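What Is Inside a Cushion?
Home Science for Young Readers

When you sit on a bed or a chair, you push down on it with your weight. If the seat is hard, like a wooden bench, it does not move, so all your weight rests on a few small parts of your body. After a while those parts get sore.

A soft seat works differently. It sinks where you press the most. More of your body touches it, and your weight is spread over a bigger area. 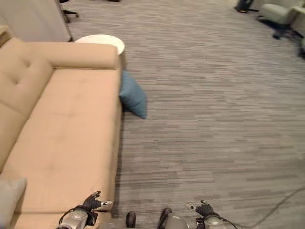

Long ago, people stuffed their seats with whatever they could find. Straw was cheap, but it was scratchy and broke into dust. Wool was softer. Horsehair was one of the best stuffings, because the curly hairs sprang back after being squashed. The trouble with loose stuffing is that it slides around and makes lumps. Upholsterers, the people who pad and cover furniture, learned to pull thread through the padding and tie it down. This is called tufting. Sometimes a button is fixed on top of the stitch, like the one near the upper end of the backrest on the beige sofa. Today many tufted sofas are filled with foam, which stays in place by itself, but people still like the look.

What is foam?

Foam is a solid full of tiny bubbles. To make it, a factory mixes liquids that react together and give off gas. The mixture puffs up like bread dough and then sets. In soft foam, most of the bubbles are open to each other, so air can move from one to the next.

When you sit down, air is pushed out of the foam. When you stand up, the foam springs back and air flows in again.

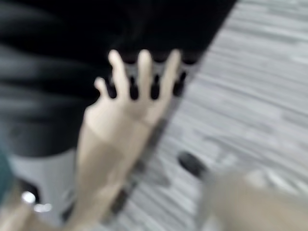
Some foam does this slowly. It is called memory foam, and it gets softer when it is warm. Your body heat helps it bend to your shape. After you get up, the dent can stay for several seconds.

Try it yourself

You will need a clean, dry kitchen sponge and a heavy book.

Put the sponge on a table and set the book on top. Look at the sponge from the side. Wait 2 minutes, then take the book away and watch the sponge.

Now try the same thing with a folded towel. Which one comes back to its old shape faster?

Words to know

Upholstery: the padding and cover on a piece of furniture.
Tufting: holding padding in place with stitches pulled through it.

Written by Baiba Sproģis
Last updated 17/04/2024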